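Why I finally stopped checking my shares every morning

I used to look at my portfolio before I'd even put the kettle on. Seven in the morning, one eye open, thumb on the app. If Storkberg was up I had a lovely breakfast, and if it was down I was a misery until lunch!

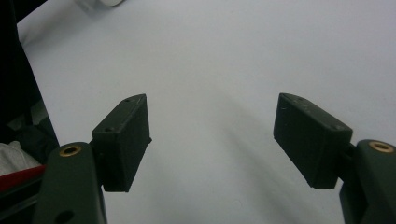
2 min read

It all started with £800 I'd put by for a boiler that didn't need replacing after all. I split it between Storkberg and Bozsik, mostly on the say-so of my friend Alina Filip (she does read the annual reports, bless her), and then I fiddled. I sold Bozsik in December after a bad week, bought it back dearer, and paid the dealing fee both times. By spring I'd made 11 trades and had less money than I'd started with.

Rommel Marquez, who I used to work with, asked me what I was saving for and I couldn't tell him. Bit embarrassing, that.

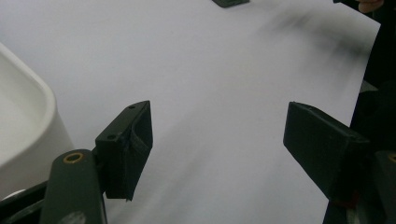
On a sheet of white paper

So now most of it sits in a plain tracker fund and a small monthly payment goes in by itself. I kept a few Bozsik shares – call it sentiment – and I've taken the app off my phone, so if I want to look I have to go upstairs and turn the computer on. Usually I can't be bothered.

I don't know yet if I'll end up richer. Alina thinks I should have held on to Storkberg and she may well be right, she usually is. I'll do a proper post on the fees soon, as I've still got to dig out all the old statements.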